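Thread on the reading log we ran in my ninth grade English sections this fall. Mostly method, some numbers. Posting it because two people in the department asked for the setup and I would like to type it once.

1/ Background. Our school, Skurkmont, moved to a rotating schedule last year. Class periods got longer and the number of meetings per week dropped. Independent reading was the first thing to lose its slot, in my room and in most others.

2/ The old log was a paper sheet: title, pages, parent signature. I stopped trusting it years ago. Page counts came in as multiples of ten and the signatures came in on the morning the sheet was due.

3/ The replacement has one entry per class meeting, written in the room, in the first 9 minutes. Students read, then write two sentences. Sentence one says what changed since the last entry. Sentence two quotes a phrase of at least four words and gives the page.

4/ No summary, no rating, no "I liked it." The prompt does not change from day to day. Students complained about this for two weeks and then stopped needing the prompt on the board.

5/ Entries are typed into a shared form in Flillance, which the district already pays for. It exports a plain spreadsheet. That was the only feature I needed. 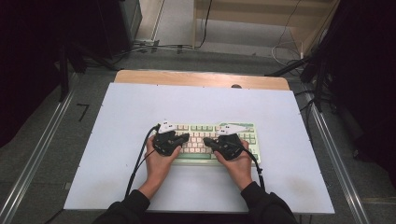
Cream keys, mint-green case.

6/ Typing vs. handwriting. I allowed both. Handwritten entries were a little longer, typed entries had more complete page references. I would not read much into either. Students chose for themselves, so the groups are not comparable.

7/ Volume: 439 entries in the first marking period, after removing blanks and duplicates. A blank is any entry without a quoted phrase. A duplicate is the same phrase submitted twice by the same student, which happened more than I expected and was nearly always a double click.

8/ Grading. Each entry is worth one point, complete or not complete. I read all of them but comment on only a few per student per week. Hiu-tung Man, who teaches the other ninth grade sections, scores hers on a three-point scale. We compared a sample and her middle score was doing almost no work. She kept it anyway. Her students ask for it.

9/ Abandoned books. The paper log hid these. In the new one, a student who switches writes "new book" and the title. Students who switched once or twice early tended to settle. Students who switched every week needed a conversation, usually a short one, about length or font size.

10/ Font size is underrated as a reason for quitting a book. We have a 1949 printing of a sea story on the shelf with very small type and narrow margins. It has been started by several students and finished by none of them. The larger paperback of the same text gets finished. 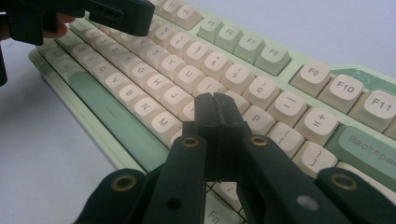 11/ On the conversations: I keep them to the first half of independent work, at the student's desk, with the log open. I ask them to read one of their own quoted phrases aloud and tell me who is speaking. If they can, we are done. If they can't, we back up a chapter.

12/ Things that did not work. Partner logs: one partner wrote everything. Weekend entries: the multiples of ten came back. Color coding by genre: took me most of a planning period and told me nothing.

13/ Late entries. I accept them until the end of the next class meeting. After that the form closes. Absent students get a free pass for the day, no makeup. Making up nine minutes of reading at home produced paperwork and very little reading.

14/ Accommodations. Audio books count. The quoted phrase is typed from listening, and the page number becomes a time stamp. Students with extended time get the rest of the warm-up block. Neither change needed a separate form.

15/ Setup time for anyone copying this: 40 minutes for the form and the roster import, most of it fixing names that were entered last-first in one section and first-last in another. Check that before you import.

16/ If your school uses Gamarine for grades, the point totals have to be entered by hand. There is an import screen - it rejects any file with a blank cell, and a log with absences in it is full of blank cells. Filling them with "EX" did not help.

17/ Next step is a single written reflection in December, drawn only from the student's own entries. Must cite three of them by date. I have a draft of the instructions and will post it after the sections have tried it.

18/ Form template is in the department folder under Rathnayake, which is the room name and not a person. Make a copy before editing, please. Someone has already changed the master once.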